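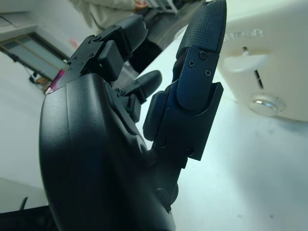
**How often should the crumb tray of a toaster be emptied?**

Once a week for a toaster used daily, and after every session for one used with fruit bread, seeded loaves or anything with a crumbling crust. Unplug the toaster, let it cool, slide the tray out level and tip it into the bin. Wipe with a barely damp cloth. Dry the tray fully before it goes back in.

**The tray is empty but the toaster still smells of burning. Where is the smell coming from?**

Usually from crumbs that never reached the tray. They collect on the ledge at each end of the slot and on the wire guides. Turn the unplugged, cold toaster upside down over the sink or a sheet of newspaper and tap the sides with an open hand. Turn it upright, wait a moment, and repeat. Remove the crumb tray first, otherwise its contents go back up through the elements.

If the smell is sharp and resembles hot plastic, stop using the toaster. Check the outside for a bread bag that has melted against the body. If there is no residue, book it in for inspection.

**Can I put a brush inside the slots?**

A dry, soft pastry brush with natural or nylon bristles is acceptable on the guides and the slot floor, with the toaster unplugged. Do not press on the elements. In most household toasters these are thin flat ribbon wound on mica sheet, and a bent ribbon will either touch its neighbour or break within a few weeks. Metal brushes, skewers and butter knives should not go in at all.

**Does compressed air work?**

It moves crumbs from one place to another, and some of them finish up in the latch or on the circuit board. We don't recommend it for toasters with electronic timers. On an older mechanical model it does little harm, provided the base has been taken off.

**How do I clean a cream or white enamelled body?**

Use warm water, a drop of dishwashing liquid and a soft cloth, wrung out. Wipe along the body and away from the slots. Dry with a tea towel.

Brown marks near the slots are normally baked-on fat from the kitchen air. A paste of bicarb soda and water, left on for a few minutes and wiped off gently, removes most of it. Avoid cream cleansers and the green side of a scouring sponge - both dull the gloss, and the dull patch then holds grease more readily than the original surface did.

**The cream colour has gone yellow. Is that dirt?**

Test a small area at the back with the bicarb paste. If the cloth comes away brown and the patch is lighter, it was dirt. If nothing changes, the finish itself has aged. Plastic end caps yellow faster than painted steel, so a toaster made of both will often show two different shades. There is no treatment we offer for this. Peroxide whitening works on some plastics, but the result is uneven and we have seen it turn controls brittle.

**How much clearance does a toaster need on the bench?**

Follow the manual where you have one. Where you don't, allow a hand's width at the sides and back and keep the space above the slots clear to the height of the overhead cupboards. If the cupboards are low, pull the toaster forward to the edge of the bench before use and push it back when it is cold. Curtains, paper towel on a holder and bread bags should be out of reach of the slots.

**Should I unplug it between uses?**

We advise it. Many electronic models draw a small standby current. Unplugging also means that a jammed carriage or a lever knocked down by accident will not start a heating cycle. Pull on the plug, not the cord.

**What size bread fits?**

Measure the slot, not the outside of the toaster. The dimensions that matter are length, width and carriage depth. Depth is the one most often left out of shop listings. Tall slices from a sourdough loaf will stand proud of a shallow slot and come out with a pale strip along the top. Turning the slice end for end and running a short second cycle corrects this better than one long cycle does.

**Why is one side of the bread darker than the other?**

In order of likelihood:

- The slice is thin and leaning against one guide. Check that both guides close evenly when the lever goes down.
- A single slice has been placed in a slot that heats less than the other. Some models mark the correct slot for single slices on the top or beside the lever.
- One element is out. With the room lights dimmed, run the toaster empty and look down from a safe distance. Each side of each slot should glow within a few seconds.
- The toaster is in bagel or crumpet mode, which reduces heat on one side of the slot by design.

**The lever will not stay down.**

On electronic models the lever is held by an electromagnet which only works under power. Check that the toaster is plugged in and the outlet is live. Next, clear crumbs from the bottom of the lever channel. If the lever clicks at the bottom but releases at once, the magnet or its supply has failed and the toaster needs to come in.

Do not hold the lever down by hand or tape it. On many models the elements are energised for as long as the contacts are closed, and the timer no longer has any means of ending the cycle.

**What do the numbers on the dial mean?**

They are not minutes on most toasters. They are arbitrary browning levels, and level 3 on one brand may correspond to level 2 on another. Some dials do control time directly, and a few use a temperature sensor that shortens the second and later cycles. If your second round of toast is always darker, your toaster has no such compensation. Lower the dial by half a step.

**Can I toast frozen bread at the normal setting?**

Use the frozen or defrost button if there is one. It extends the cycle. Without the button, run one cycle at the lowest setting and a second at your usual one. Knock loose ice off the slices over the sink first.

**Is it safe to use an extension cord or a power board?**

A toaster should be plugged straight into the wall. A small two-slice model may be rated at some 1000 watts and larger ones considerably more. Sharing a power board with a kettle is the usual cause of a tripped breaker at breakfast, and of the browned power boards we are shown at the counter.

**Something is stuck in the slot. How do I get it out?**

1. Turn the toaster off at the wall and remove the plug.
2. Wait until the body is cool to the touch.
3. Lift the lever above its rest position, if the model allows it.
4. Turn the toaster over and shake gently.
5. If the bread is still caught, use wooden tongs and pull straight up.

English muffins and thick-cut raisin bread account for most jams. Flatten the edge with your palm before loading.

**Can I toast buttered bread, cheese or pastries?**

Nothing that melts or drips should go in a vertical toaster. Fat on a hot element smokes and can ignite, and sugar glaze sets hard on the guides. Use a grill or a benchtop oven.

**What should I do if the contents catch fire?**

Turn it off at the wall if you can reach the switch safely. Leave the bread in the toaster. Don't pour water in. If the flames do not die down promptly, leave the room, close the door and call the fire service. A toaster that has had a fire in it should be discarded, including where it still appears to work.

**Which toasters does Heffernan repair?**

The bench at Rornthorpe accepts pop-up toasters of any make, but parts availability differs. For Clirkatel we stock levers, knobs, crumb trays and complete element sets. For Tromum we stock trays and cord sets only; the elements on current Tromum models are riveted to the frame and cannot be replaced economically. Sandwich presses and benchtop ovens are handled separately.

**What does a repair cost?**

The flat rate for a toaster is $73, parts extra. It covers inspection, internal cleaning, an electrical safety test and up to one hour of labour. If the toaster is beyond repair we charge for the inspection alone and can recycle the unit for you. Prices were last reviewed in April 2019.

**Can I replace an element or a cord myself?**

We do not supply element sets or cord sets over the counter. Trays, knobs and feet are sold to anyone. Bring the old part or the model number, which is normally on a label or stamping underneath.

**How should I prepare a toaster for drop-off?**

Empty the tray, leave the tray in place and tie the cord loosely. Don't wind it tightly around the body. Attach a note with your name, phone number and the fault as you see it. "Left slot cold on the window side" is more useful than "broken". Precious Ngubane takes in small appliances at the counter, and technical questions go to Robel Endale on the bench.

**How do I store a toaster that is only used occasionally?**

Clean it first, since crumbs attract pantry moths and mice. Store it upright in a dry cupboard, in its box or under a cotton cover. Plastic bags trap moisture. Before using it again, look down the slots with a torch, then run one cycle with no bread and a window open. A light smell of dust on that first cycle is normal. Smoke is not, and the toaster should be unplugged.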